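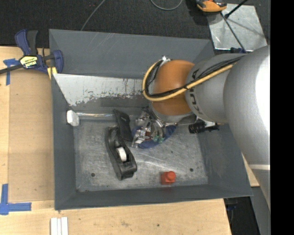
Budgeting a bin picking cell for a small shop, what am I forgetting?

Posted in: Buying and Planning

grunska_dave
April 22, 2018
Okay so I finally got the go-ahead to price out a picking cell for our returns bench. We get mixed bins of office stuff and small junk (tape dispensers, flat cases, little odds and ends) and right now a person sorts all of it by hand. The arm is pretty much decided. It's everything else I keep guessing at. My list so far is the gripper, a camera, the table, a metal bin, clamps, cabling and a spare set of fingers. I put down 800 dollars for "misc" and my boss laughed at me. Is that low? High? I want to send the request in before July.

toolcribber
Low. Your boss is right to laugh, sorry! Cabling alone ate most of that for us. You need slack for the wrist to turn, and then you need a way to keep the slack from catching on everything. We went through two sets of cables before we stopped running them tight. Put cables on their own line and make it a fat one.

pennywise_mech
I'll disagree a little. 800 is fine if you don't get fancy with the fixturing. A wood table, a bar clamp on the corner of the bin, blue tape on the table for where things go. That setup will get you through testing. People spend a fortune on custom plates before they even know where the bin wants to sit, and then they move the bin.

toolcribber
Sure, for testing. Then somebody leans on the table and your bin is off by a finger width and you spend the morning teaching positions again. Been there.

pennywise_mech
So you line it back up with the tape. It's tape — that's what it's for.

grunska_dave
Ha, okay. Clamps for now, plate later, and I'll add a second line for it so nobody upstairs is surprised. What about the gripper? Sornow quoted us one with a lot of linkages in it and the lead time is 90 days, which kind of scares me. Mernisach has a plain two-finger one they can ship in 15.

qwertybolt
Get the plain one first. I know the fancy one looks great in the demo but think about what's in your bin. A tape dispenser is heavy at one end and hollow at the other, so it wants to swing when you lift it. A flat case lying on the floor of the bin is a whole different problem, you have to get under it or pinch the sides. Find out which of those beats you before you pay for more moving parts.

no_more_spreadsheets
Opposite experience here! We bought the cheap gripper "first" and then bought the good one anyway, so we paid for both. If the request only goes in once a year I'd ask for the one you want. Also the big ones block your view of whatever is under them, so if your camera is fixed off to the side, plan where it goes before you order the mount. I didn't :(

qwertybolt
Fair point on the once a year thing. I forget not everybody can just order stuff.

marlo_in_receiving
Nobody has said lighting yet?? Bare metal bins are shiny. Even a scuffed up one throws bright streaks along the back edge and our camera hated it. We tried a Nic Aodha light with a diffuser and it helped a lot, but a 59 dollar lamp pointed at the ceiling got us most of the way. Or line the bin with something dull.

toolcribber
Seconding the liner. Also budget a spare bin. Fingers scrape the floor and after a while it's scratches everywhere.

pennywise_mech
Scratches don't hurt anything.

toolcribber
They do when your software thinks they're pens.

grunska_dave
Okay that one made me laugh. New list: cables on their own line, lamp, liner, spare bin, clamps now and the plate as phase two. I'm leaning toward asking for the Sornow gripper and begging Mernisach for a loaner while we wait. Has anyone gotten a loaner out of them?

marlo_in_receiving
We did, but we had to pay the shipping both ways. Ask for it in the same email as the quote, they were a lot nicer about it before we'd ordered anything.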